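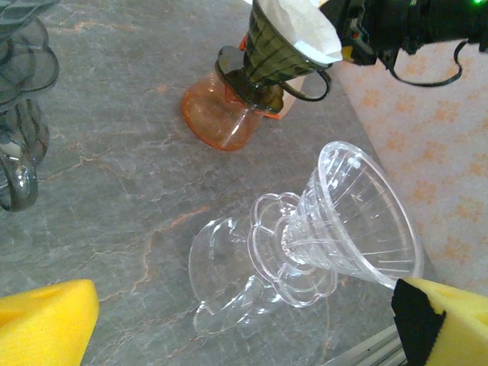 The clear plastic dripper on its side, with the green one on the orange server behind.

Two drippers, one worktop
Posted by Ogilvie, Thursday
3 comments · 15 shares

I have been making filter coffee at home for 10 years and only bought a second dripper in February. The first is the clear plastic one. It came from Gramell, it weighs next to nothing and it has never cracked. The dark green one sits better on the server, so it gets used most mornings now.

The method is the same for both. Fold the seam of the paper, press it into the cone, rinse it with hot water and tip that water away. I used to skip the rinse — the first cup tasted of paper.

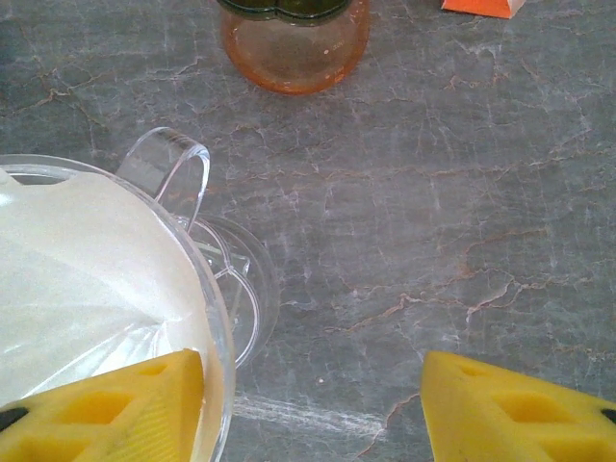
Clear bowl with a loop handle, white inside, on the grey marble.

The marble is nice to look at but it marks, so I wipe up drips as I go. The orange veins hide a coffee stain quite well until the light changes.

Next week I'll try the Drolero beans in both.

Recent posts
Descaling the kettle
Ernbridge market, 2 stalls worth the walk
Storing filter papers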